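Section 4: Running the folding demo for visitors

I wrote this section after our open day in June, when I ran the coat demo back to back all afternoon and lost my voice by four o'clock. If you're taking the Remard grippers out to show people how hand-held collection works, read sections 1 through 3 first (charging, pairing, finger pads) and then come back here. I'm assuming your pair is already talking to the Drilidside recorder and that the light on it is green.

Before anyone arrives

1. Pick one big piece of clothing and stick with it. I like a padded winter coat with a hood. Shirts work too, but people standing at the back can't see much of what a shirt is doing, and a puffy coat is fun to watch!

2. Use a bed if you have one. A table is fine for towels. A coat with its sleeves out wants more room than most tables have.

3. Start the recorder and check the free space. You need at least 40 percent free for an afternoon of visitors. I once began with less and had to stop in the middle of a family's turn – not my best moment.

4. Open a new session and name it with the word "demo" in front. This matters a lot later on, see the note at the end.

Note: The Flerdale software gives every session a number all by itself. Our open day ended on session 1464, and the numbers never start over, so don't panic if yours look strange.

Laying out the coat

5. Close the zipper and put the coat on its back, hood toward the head of the bed, hem toward you.

6. Pull both sleeves out to the sides. They don't have to be perfectly straight. I stopped smoothing out wrinkles a while ago and the recordings are just as useful.

7. Find anything that dangles – cords, toggles, beads – and remember where it is. The finger pads grab cords very well, better than you'd like.

Caution: Don't close the fingers on beads or metal trim. Squeeze the padded part of the coat instead. The rubber pads mark easily and a spare set takes forever to come.

Showing the fold

8. Hold the gripper over the lower part of the coat with the fingers open and wait there for a slow breath. This pause gives the software a clean start, and it also gives you a second to tell people what's coming.

9. Take one sleeve near the cuff, lift it a little, and bring it in over the front. Let go. Do the other one the same way.

10. Bring the hem up toward the hood in one slow move. If the coat slides, stop, open the fingers, and begin the move over. Please don't yank it (I have, and the whole coat came with me).

11. Press the trigger twice to end the recording. Wait for the beep before you set anything down.

Open fingers over the lower part of the coat, hood at the far end:

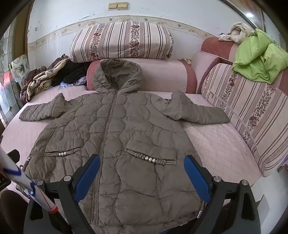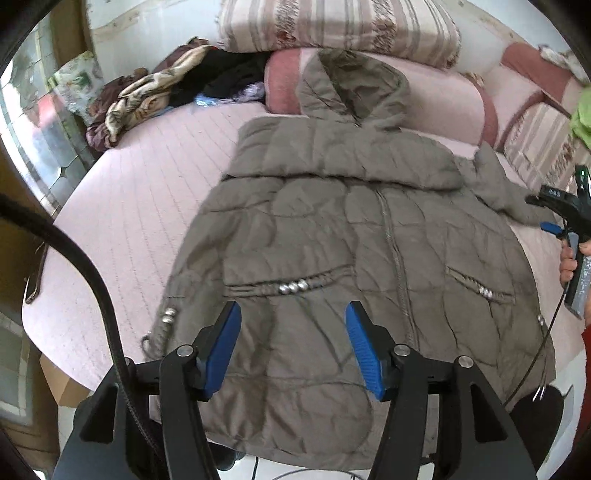
Eun-ji Ha wrote back after trying these steps at her own open day, and her advice was to swap steps 8 and 9 for young kids: let them squeeze the trigger in the air first, as long as they want, and only then bring them over to the coat. She had 53 people through in one afternoon and said the ones who got to play first were much calmer with the cloth. She also asked for a left-handed version of step 9, which I still owe her.

Note on saving: Visitor recordings go in the Zaidi folder, never in the training folder. We ended up with 169 clips from our day and I had to move every one of them by hand after I forgot the "demo" in the name. Once they're copied over, turn off the recorder, wipe the pads with a damp cloth, and go on to section 5 for packing the cables.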